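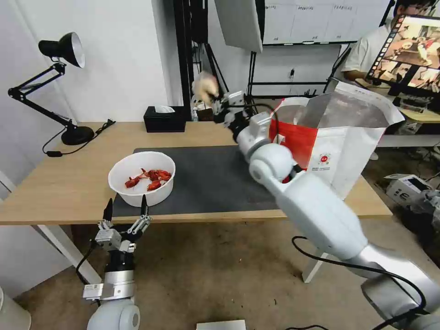

Crayfish in the white bowl.

December 15, 2025

I stopped buying a big freezer's worth of food every fall, and I want to write down how that went while I still remember it.

For years I did one large shop in September. I would drive out to Olmedo, fill the trunk, and spend the evening wrapping and labeling. The idea was to save money over the winter. I did save some on the meat. I also threw out a lot every spring, mostly bread, odd ends of soup, and bags of berries that had turned into one solid block.

This year the old chest freezer quit. The repair quote was more than I wanted to spend on a machine that had been running for 17 years, so I let it go and kept only the small compartment over the fridge. It has one shelf and a door rack that holds almost nothing.

The first few weeks were annoying. I was used to cooking a large pot of something and putting most of it away. With no room for that I had to cook smaller amounts, and my pots are all too big for it. A stew for two people in a stew pot spreads out thin and dries on the bottom. I bought one smaller pan with a lid and that fixed most of the problem.

Shopping changed more than cooking did. I now go to the market at Plillanex twice a week and buy what I will use before the next trip. I write the meals on the back of an envelope first. If I don't, I come home with three kinds of greens and no onions.

Seafood is the one thing I eat more of now. I used to avoid it because I never knew which night I would get to it. Now I buy it the day I cook it. Crayfish, mussels when they look good, a piece of whatever white fish is cheapest. I don't do much to any of it. Salt, dill, lemon, bread on the side. The shells go straight out to the bin in a tied bag, and I would tell anyone in an apartment to do the same.

What I miss is stock. I used to keep 13 tubs of it, lined up by date, and I used it in everything. Now I make one jar at a time and it lives in the fridge. Lajos Hegyi, who has the garden plot next to mine, told me to boil it down until it is dark and thick and then freeze it in an ice tray. I have done this twice. The second batch was much better than the first, which I salted too early. Don't salt it at all until you use it.

I also miss having bread on hand. The bakery on my street closes early and the loaf from the Nandix store is fine for toast and not much else. I keep half a sliced loaf in the freezer compartment and that takes up most of the room.

On cost, I can't give a clean answer. The grocery total is higher per week. The power bill is lower, and very little goes in the trash. I kept receipts for the first two months and then lost the envelope, so anything I say past that is a guess. My guess is that it comes out close to even.

A few people have asked if I will replace the chest freezer. I looked at a small upright one from Closik and measured the corner where it would have to stand. It would fit if I moved the coat rack, but then the back door would only open partway. I may look again before next September, when the plums come in. I had to give most of them away this year and I would have liked to keep a few bags for cake.

For now the corner has the boots in it. Next job is the shelf above them, where I still have two boxes of freezer labels and a roll of tape that has gone yellow.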